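Speaker notes: Keeping shared tables in order
Kiltex staff development session, July
Slot: 11 minutes, with 4 for questions

Slide 1. Welcome
Thank the Skuvov office for the use of the meeting room. State the purpose of the talk: to agree how books and papers are left on shared tables at the end of the working day. The written guidance has already been sent to all teams and need not be read aloud.

Slide 2. Background
The shared reading area opened with 16 places. Staff told us in the spring survey that they were unsure which books could be moved and which were still in use. Several titles were reported missing and later found under other papers. Pause for comments from the Odera team, who raised the matter first.

Slide 3. What we ask of staff
Books in use may stay on the table until the end of the day. They should lie flat, the larger one at the bottom, well back from the edge. Books no longer needed go into the upright rack, spine outwards. Loose papers are not to be put inside books — the library desk has asked us to stress this point.
No stack should be more than three books high.

Slide 4. Two tables, one work area
Explain that where tables stand side by side, one is for reading and the other is for storage. Mention that the tops may differ in height, and that nothing should be laid across the join. Allow time for the audience to look at the slide before moving on.
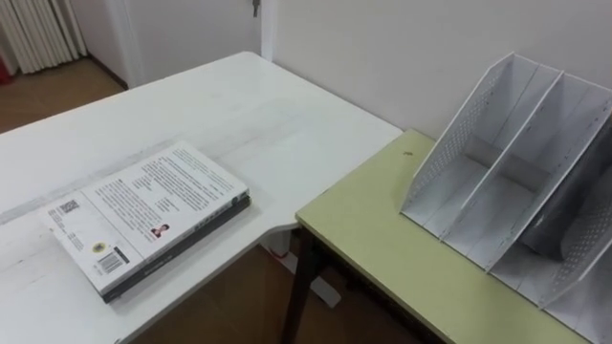
Slide 4: Two books on the white table; file organiser on the green table to the right.

Point out the rack and its angled compartments. Staff at Trendora have asked whether labels may be fixed to the side panels. The answer is no, as labels should go on the front edge only.

Slide 5. Next steps
The arrangement will be reviewed after three months. Team leads are to send comments to the facilities desk in writing. Requests for further racks should be made on the usual form.
Invite questions. If time is short, take those on storage first.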